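Jarkara Surface and Touch Project
Progress report to Nakar
April 22, 2024
Prepared by Séverine Perrin

Where we stand

The plan Nakar approved in October promised an answer to a fairly plain question: does a raised, patterned surface feel better and safer to the hand than a smooth one, and does that feeling last once people are used to it? We have held 36 touch sessions with eight people at the Kuteo workroom. I can report that the sessions were done. I am less willing to report that the question has been answered, and I would ask that the word "confirmed" be kept out of any summary that goes to your board.

The surface

All of the sessions used the pattern we call Millet, a close grid of small bumps laid in rows. It was picked early, mostly on looks, and I said at the time that looks were a poor reason. The bumps catch the light well and give visitors something to talk about. How a pattern takes the light says very little about how it feels under a fingertip, and I have yet to see a good argument that the two go together.

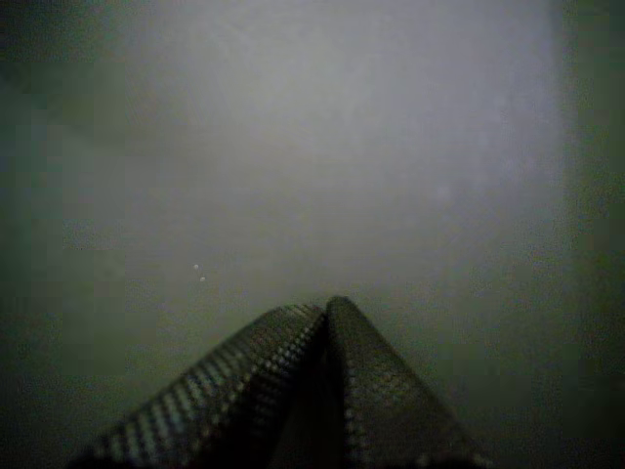 Patterned finger surfaces, tips close together. The grid shows up paler on the left finger.

The same surface can look like two different ones depending on where the light falls. Our first round of notes has people calling one side "rougher" when they had only looked at it. We now ask for the touch rating first and leave talk of appearance for later. The notes from before that change should be treated as weak, and I have left them out of the ratings.

What people told us

Most comments were mild. "Fine" is the word that comes up most, followed by "grippy," which I suspect people picked up from us. Maëlys Royer has gone back through her session notes and marked every place where the person asking used a descriptive word before the person touching did. There are more of these than either of us would like. She has rewritten the opening script, and it now contains no adjectives at all.

We also assumed everyone would reach in the same way. The instruction said "touch the surface," and some people pinched, some stroked, and some pressed. Since the second round we have asked for an open hand, fingers together, brought in from above.
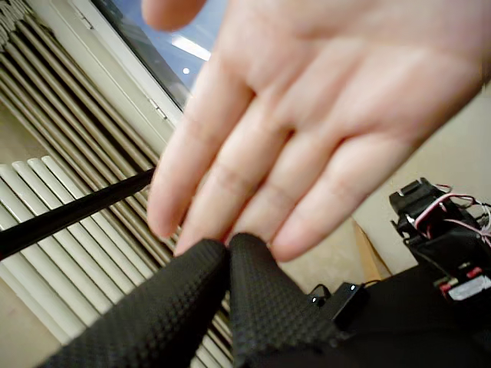

The ratings under the new instruction are closer together, which Maëlys takes as a good sign. I think it may only mean that we have narrowed what people are able to notice. A flat hand feels less of the edges, and the edges were where the complaints came from. Four people raised them without being asked, and I don't want that to vanish because we changed the method.

Spending

Within budget. The line for replacement surfaces has hardly been used, so either Millet wears well or we haven't worked it hard enough to find out. I lean toward the second.

Still open

No smooth surface has been rated under the new script. Until it has, there is no comparison, and the claim in the original proposal rests on nothing. We need two more weeks at Kuteo for this and are not asking for extra money.

The wear check has not started. Maëlys will send the plan for it separately, along with the revised script and the full set of comments, including the dull ones.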